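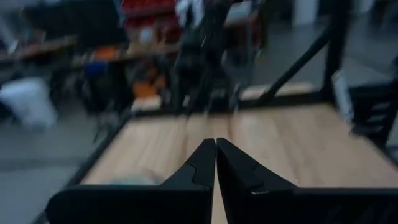
Gripper over the bench, Tustby open day.

Went to the Tustby open day on 27 October 2023. Two hours on a hard floor, no tea. Worth it — mostly.

Yanti Ong ran the demo and didn't oversell, which I liked. She said the arm had done 302 tries at the same job and she'd show us the next ones, good or bad. Fine. More firms should do that. Redberg's stand had a slick film on a loop and I remember none of it.

My gripe is the talk afterwards. Edivaldo Miranda got 30 minutes on "the future of work" and never once asked the people who do the work. There were packers in teh room! Ask them. Give them the mic, cut the slides.

Slow robots in a messy workshop I can trust. Speeches, less so. Going agian next year if they let questions in.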